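Re: [luvon-users] Tracker loses a gripper pose when the marker cube turns away
From: Adanech Woldemariam
To: luvon-users
In-Reply-To: a message from the Tamihana group

Hello everybody,

Thank you for this, and sorry to have let it sit in the queue for so long. I have been meaning to write it up properly ever since we ran into the same thing in April, and your message was the push I needed. I'll put my answers in between your paragraphs and then ramble on a bit at the end, so do skip down if you only want the settings.

> We are running the Luvon tracker on two hand-held grippers with a
> marker cube on each, plus the head camera. When both cubes are in
> view everything is lovely. When the operator rolls a wrist so that
> only one face is left, the pose jumps by several centimetres and
> then jumps back. Is this a calibration problem?

Very unlikely, I would say. A bad calibration gives you an error that is there all the time and grows towards the corners of the view. What you describe is the old flip problem with a single flat marker: seen nearly face on, and small, there are two poses that explain the corners almost equally well, and the solver picks whichever one happens to fit a hair better. With two faces visible the second face settles the argument. With one face it is a coin toss on every frame.

The way to check is to switch on the debug output and look at the two reprojection errors side by side. If they are within a whisker of each other during the jumps, you have your answer. In our log the worst stretch had 13 flips in a row, back and forth, and every one of them was a near tie.

> We tried raising the smoothing but then fast movements lag badly.

Yes, please put the smoothing back where it was! I did exactly the same thing and spent an afternoon wondering why every grasp closed late in the replay. The smoothing filter treats both solutions as honest measurements and gives you something halfway between, and halfway between a right pose and a wrong pose is a third pose that was never true at all. Far better to choose properly before the filter sees anything.

What we do now is keep both candidate solutions and score each against the prediction from the motion model, and only then hand the winner on. It's the pose_select stage in the Jellovar branch. I had hoped to get it merged by now, but the tests want tidying and I keep finding other things to do. It costs next to nothing in time, and if neither candidate is near the prediction it marks the frame as lost, so you will see honest gaps in place of nonsense.

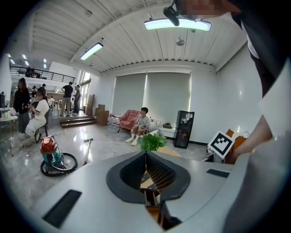
The other half of it is getting a decent prediction in the first place, and for that I lean on the gripper's own camera a good deal more than I used to. The wide view takes in the ceiling lights and the blinds and the edges of the furniture, and those make splendid features, as they stay put. People are the awkward part. If several of them are walking about, some of your tracked points will be walking about too, and with a lens that wide a person close to the camera takes up a large slice of the view. We mask the gripper body with a fixed mask (do draw it generously, the edge of the housing attracts false corners like nobody's business) and then throw out any point whose motion disagrees with the rest. The default wants at least 381 surviving points before it trusts the result. I would leave that number alone until you have a reason to touch it, and if you do find a reason I'd love to hear it.

> Does the floor matter? Ours is shiny and the sun comes in.

It matters more than I would have guessed. A polished floor gives you reflections that move as the head moves, and a patch of sunlight has lovely sharp edges that the feature finder falls in love with. The sunlight itself is fine over a short recording, as it hardly shifts. Reflections are the real nuisance. There is a floor_weight parameter that turns down anything the plane fit says is on the floor, and I keep it low in rooms like that.

Exposure is the related headache. If the head camera meters on a bright streak, the white parts of the markers can stay readable while the black squares go muddy, or the other way about. I fix the exposure once, with the cubes held over the work table, and then don't let it wander.

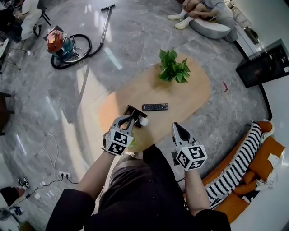 Head camera view: both marker cubes above the table, with sunlight across the marble.

> How long a gap can we safely fill in afterwards?

We interpolate up to 600 milliseconds and not a moment more. Past that I cut the recording in two and treat the pieces as separate. A colleague at Zirnville goes longer and seems content, but they record slow tidying tasks and I don't think it carries over to anything brisk. One small warning: if the gripper opens or closes during the gap, don't fill it in at all, however short it is. The width signal comes through quite happily while the pose is missing, and the policy will learn that grasps happen in the wrong place.

If you could send me one of your bad recordings along with its debug log, I will run it through the branch and post both curves back to the list. A short one is plenty. I would particularly like one where the wrist rolls slowly, as all of mine are quick.

With warm wishes to you all,
Adanech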